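Myroslav Yurchenko wants his new record to be heard in the dark, start to finish, with the phone in another room. I tried it his way and then I tried it while making soup. The soup listen was better.

"That hurts a little," he says when I tell him. "But which soup?"

Ostel is his first album since he left the quartet Zastau, and it runs 40 minutes with no breaks between tracks. The press notes call it "a river of piano and breath." I hear a good pianist who has bought a looping pedal and can't leave it alone. "Portela," the second piece, has a lovely falling tune that gets buried under its own echoes before you can learn it.

"People say this," Yurchenko says. "I like to lose a melody. Then you have to want it."

Maybe. I wanted it for three listens and then went looking for something else. He says he recorded up to three versions of each piece and always kept the longest. When I ask why the longest, he thinks it over. "The short ones sounded like I was selling something."

He is on firmer ground with "Trumby," which is just piano, played close and a bit too hard. You can hear the pedal creak. It's over in two minutes, and I'd trade most of the album for another like it. He calls it a sketch and nearly cut it.
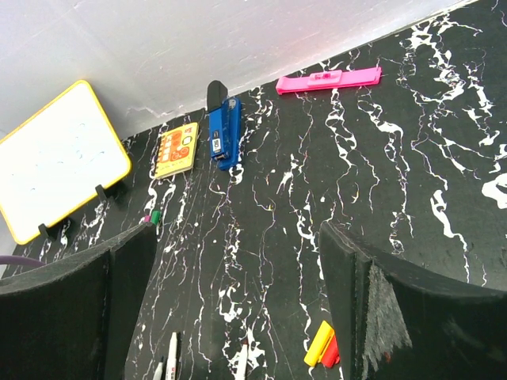 Busisiwe Shabalala
Contributing writer, new music
August 23, 2026

He plays the whole thing live in October, again without pauses. I ask whether an audience will sit still for that.

"They can leave," he says. "The door will be open."

I ask if "Trumby" will get a little more room on stage. He says he has been playing it slower at home and doesn't trust it yet. I told him I'd come for that one.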